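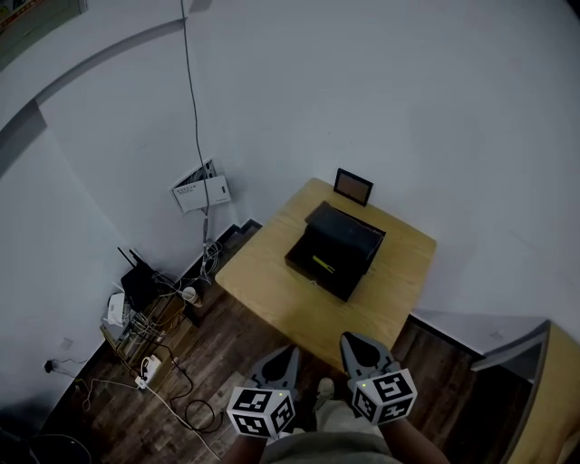
August 4, 2022

Small room, table and box setup. Continues from the February pages (old bench, old box, both gone).

Table position. Square table, light yellow top, long history of wobbling. Now pushed hard up against the white wall. In February it stood clear of the wall and crept backwards every time the box lid was opened, so all the distances we wrote down were wrong by the end of a morning. With the wall as a stop the back edge can't move. It can still slide sideways. Felt pads are off all four legs. Bare wood on the floor planks grips better but will mark them eventually, so if the table has to be shifted, lift it, don't drag.

Wobble: the leg nearest the door side is short. Packed with 2 layers of card from a Pedico carton. No rocking under hand pressure at any corner. Card will compress. Recheck at the end of the week and replace with a proper shim if there's any in the drawer.

Box. Black, hinged lid, lid opens toward the wall. Tried the other orientation first (hinge to the front, opening away from the wall) and it's no good, the lid sits between you and the contents. Hinge to the back, then. The question was how close to the wall it can go before the lid fouls. Worked it out by closing and opening repeatedly and sliding the box forward a little each time. At 35 mm from hinge to whatever is behind it the lid opens to its resting angle and stays there. Less than that and it rests on the thing behind, and then drops when the thing behind moves. We want it held by its own hinge.

Hinge is stiff from new. Bernow sheet says it loosens with use and gives no number. Opened and closed it 500 times over two sittings, counted with the clicker. Feel at the end: noticeably lighter over the first part of the travel, no change in the last part. Lid still holds. No creak, no play side to side that I could feel. Total on the clicker including what was already on it from the previous box is 1,737, so whoever reads the clicker next, subtract. I should have zeroed it. Zeroed now.

Item in the box. The small yellow-green one. Placed near the front edge of the interior. Anum Hayat's view is that it should go in the middle because the middle is easier to describe on paper. My view is that the front is the harder case for reaching over the lip and we should do the harder case first. Agreed on front for this round and middle for the next. Write which one at the top of the page every time, please. Three pages from February don't say and are useless for comparison.

Colour contrast against the black interior is very good. The dark grey item we used before disappeared into the corners under the ceiling light. Don't go back to it.

Framed screen at the back. Stands near the back edge of the table, leaning on the wall behind the box. Black surround, orange-brown showing. It stays for now. It slid forward once while I was working the hinge quickly, so there is a strip of Brasby non-slip matting cut to go under the bottom edge. Matting not yet fitted, it's on the windowsill in the next room. Clearance between lid at full open and the screen needs to be checked again after the matting goes in, as it raises the bottom edge slightly and changes the lean.

Reach. Standing is too high for this table. Seated, feet flat, the front of the box comes at a comfortable forearm angle for me and slightly too far for Anum. Moving the box forward fixes it for her but then the front overhang leaves nowhere to put the item down once it's out. Compromise: leave the box where it is, bring the chair in. The set-down spot is the front right of the tabletop. Kept clear. Please don't leave pens on it.

Floor and cabling. This is the part that needs actual work.

Corner to the left of the table has the router with its two antennas, the little white unit beside it, and the low wooden shelf thing underneath with the cables. Current state of the cables is a tangle and I'm not going to pretend I know what all of them do. The power strip is on the floor in front of the shelf with its long white cable running out across the floor. That cable is the trip risk. It crosses the ground where the chair goes, or where a foot goes when getting off the chair.

Options considered:
1. Reroute along the base of the left wall. There's a socket low on that wall with a black plug in it. Preferred. Need to find out what the black plug feeds before anyone pulls it.
2. Leave the route, put a rubber cover over it. Sadowski sells them by the metre. The chair won't roll over it nicely and I expect it to be kicked out of line within a week.
3. Move the strip up onto the shelf and shorten everything. Depends on sorting the tangle first.

Going with 1, then 3 when there's time. Until then, step over it, and approach the table from the right.

There's also a looped black cable on the floor to the right of the strip. Label it or put it away. If it hasn't been claimed by the next entry it goes in the spares tub.

White cup on the floor by the shelf. Liquids next to a power strip are not on, whatever is or isn't in it. Cups live in the kitchen.

Order of work for setting up from cold (so it can be done without me):

Check table is touching the wall along its full back edge.
Check card under short leg.
Screen to the back, leaning, bottom edge on matting once fitted.
Box in front of it, hinge to the wall. Use the 35 mm spacer block, don't judge it by eye.
Open lid fully, let go. If it moves after you let go, start again from the spacer.
Item in, near the front edge. Note front or middle on the page.
Clear front right of tabletop.
Chair in last.

Light. Ceiling light only, blind down. Tried it with the blind up in the afternoon and the yellow top throws enough glare to be tiring. Also the raised lid puts a soft shadow over the back half of the interior with the ceiling light on, which doesn't matter for a front placement but will for the middle one. Might want a small lamp on the left for next round. That means another plug, so see cabling above.

Surface. The tabletop takes scuffs easily. The underside corners of the box are sharp where the moulding wasn't trimmed. Took them back with 240 paper, wiped down. Four small scratches already on the top from before I noticed, all under the box footprint. Not worth refinishing. Pencil marks at the two front corners of the box for repositioning; pencil comes off with a damp cloth, tape was lifting the finish.

Measurement of repeatability: took the box off, put it back to the pencil marks by eye, measured hinge-to-screen distance with the spacer and feelers. Tight twice, loose once, otherwise fine. The loose one was me being careless with the left mark. Anum had hers all fine. I take from this that the marks are adequate and the spacer is still worth using.

Open items

Brasby matting, fit and recheck lid clearance.
Identify black plug on left wall.
Sort shelf cables, label both ends.
Loop of black cable, claim or bin to spares.
Shim to replace card.
Lamp, decide after the cabling is done.
Ask Bernow whether the hinge has a friction adjustment. There's a small recess on the left side that may be a screw head under a cap. Didn't want to pry at it without asking – the cap looks like the sort that only comes out once.

Anum to do the middle placement round. I'll write up front placement on the next page once the matting's in, no sense recording distances that are about to change.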